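cell-maint mailing list archive
Home | Threads | Authors | Search | Subscribe | Previous | Next

Subject: Re: Drawer cell drifting after re-zero
From: Svitlana Boiko
To: cell-maint
Date: 22 December 2025

Pilar,

Answers in the order you will need them. I went through your log first. The offset you see at the drawer floor is a cabinet problem. The arm repeats fine against its own base.

Pilar Lagos wrote:
> We re-zeroed the arm on the drawer cell twice this month following
> the Tymoshchuk procedure. Reach onto the cabinet top is good. Reach
> into the lower drawer is off to the left by a few millimeters and it
> gets worse the further out the drawer is. Joint offsets look the
> same after both runs. Fingers are the soft Rerno set, fitted in
> October. Counter on the gripper says a bit over 4,000 closes.
>
> Before I pull the wrist apart: is there something in the cabinet
> frame I should be checking? And how do you lay the cell out when
> you check it? We have been clearing everything off first.
>
> Pilar

Leave the wrist alone. An error that grows with drawer extension and stays put between two zero runs is the cabinet sitting at an angle to the base. The top hides it, as the taught points there are close together.

On layout: do not clear the cell. We check with the ordinary objects in place, at ordinary reach. Ours stood like this, with the upper drawer closed and the lower one pulled out.

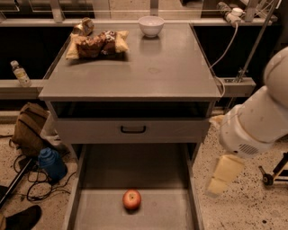
Drawer cell at Flamholm, gripper empty beside the lower drawer, apple on the drawer floor.

The bowl and the bag stay toward the back of the top. They give the head camera something to register on, and they leave the front half free for touching off. One piece of fruit in the drawer is enough. A second one only rolls into the first when the drawer is pushed.

1. Square the cabinet

Measure from the base plate to the front left and front right bottom corners of the cabinet and compare with the numbers on your commissioning sheet. If you have no sheet, set the drawer travel parallel to the base edge and write a new one. Ours had moved at one corner. It is a light cabinet and a hard pull on a sticking drawer will walk it across a terrazzo floor. Put rubber pads under the feet and mark their outline with paint pen. Tape lifts.

2. Check the drawer before the arm

Pull the lower drawer by hand, full travel, 14 times. Feel for side play at full extension. If it rocks, the slide screws at the back are loose and no amount of re-zeroing will help. Tighten, then repeat the pulls. The upper drawer should be fully shut for all of this.

3. Touch off low

Run the arm at the slow setting and touch off at three points on the drawer floor: back center, front left, front right. The default routine in Sulline only uses the top surface. You have to add the drawer points by hand under the fixture page and save them as a separate frame. Do not overwrite the top frame.

Watch the clearance on the right side wall. The wrist comes in from that side and the lower housing gets there before the fingers do. Approach from above, drop straight down, then move across.

4. Hold something while you do it

Empty fingers flex less than loaded ones. Repeat the back center point with a block in the grip, angled the way the job angles it, close to the fruit without touching it. If the loaded and empty readings differ by more than your sheet allows, change the fingers. The soft set creeps.
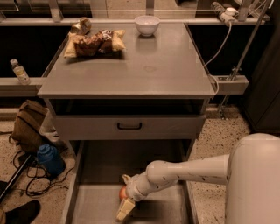

5. Fingers

At 4,000 closes I would inspect yours now. Look at the root of each finger, under the pad, for a pale crease. We look every 1,000 closes and swap on the first crease. After a swap, redo step 4 only. The frames from step 3 still hold.

6. Cables

Check that nothing on the floor can reach the cabinet feet or the base. A coil under one foot will tilt the whole cabinet and give you the same symptom you have now. The power lead at the back should have slack through the full swing of the arm and should not lie across the top.

After all of this, run the pick cycle 52 times at normal speed and log the lateral error at full extension only. Send me that file and the two corner measurements. If the error still grows with extension, I will want a picture of the slides with the drawer out.

Svitlana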